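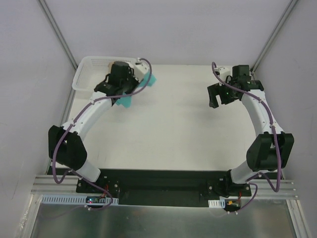
Bench, white basket back left, both arms in view.

Sunday, March 21, 2021

Burnholm finds, post-ex. Wet sieving caught up at last, bulk samples from the enclosure ditch all through the 4 mm mesh. Residues bagged but NOT labelled past context 391, do first thing.

Ditch section: 391 is the dark charcoal-y fill, sits over the pale silt. Had it down as one event in February. Not so sure now. Two colours of sherd in there, grey sandy stuff near the top, and a coarse shelly fabric lower down, rims plain, no wheel marks I can find. Could be a recut we dug straight through. Section drawing doesn't help, whoever drew it stopped the hatching halfway along. (Probably me.)

Animal bone mostly sheep/goat, a bit of cattle, one horse tooth. Butchery marks on a couple of the long bones, need the good lamp. Don't wash the tooth again, enamel is flaking.

Context sheets: 388 missing. Checked the box, checked the other box. Might be in the Inthanon folder, that's where the last stray ended up.
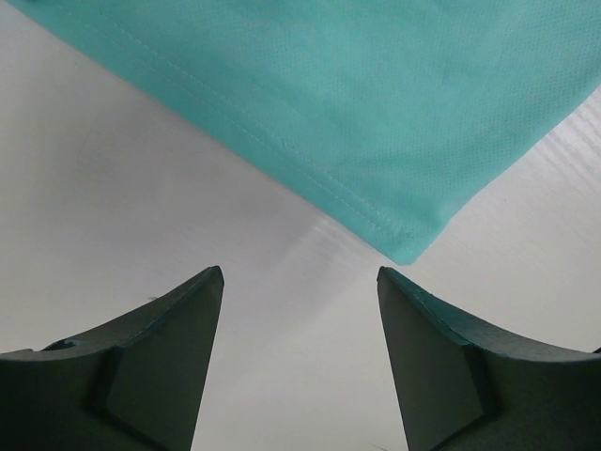 Serena Marchetti reckons the recut idea is overcooked, and that shelly ware hangs on later than I'm allowing for. Her view is a slow silting with rubbish tipped in from the farm side, no second dig at all. Wants the sherds weighed by spit before anyone writes "phase 2" on anything. Fair enough.

So, weighing. Top spit came to 400 g, the one under it 100 g, and then the scale went flat. New batteries on the list. Bottom spit still to do, it's the one that matters of course.

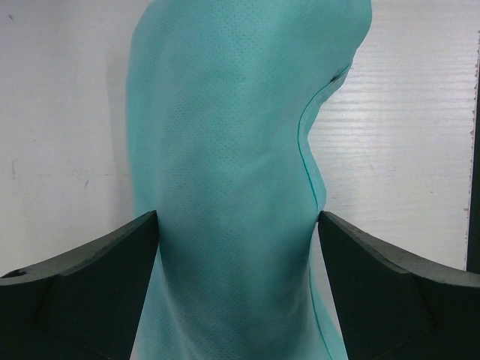
If the bottom spit is all shelly then I'm keeping the recut, at least as a pencil line. If it's mixed Serena wins and I redraw the matrix from 385 down. Either way the grey sherds need someone who knows grey sherds. Ye-ji Jeon has the type series on loan, ask for it back, nicely.

Charcoal for dating: picked out hazel bits, short lived, from the base of 391. Foil, then bag, then tub. Keep away from the roots, theres modern rootlet right through that sample.

Still to do
labels
388
batteries
colour check on the silt, in daylight this time
ring about the store, they close early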